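Black cloth is the cheapest stock a draper can hold, and for years it was most of what Flora Rutherford sold in Dunbar. Theatres took it by the roll. So did undertakers, market traders and schools putting on a Christmas play.

She now shifts over 3,000 metres a year, nearly all of it cotton. 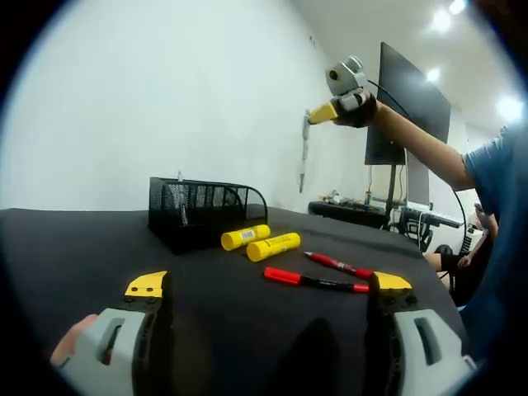
Dyeing is the hard part. Wilma Niven, who runs the vats at Retlow, says a true black needs 2 baths and a long rinse, and a batch of 600 metres can still come out brown at one end. The brown lengths go to Asif Niazi, who cuts them up for coat linings.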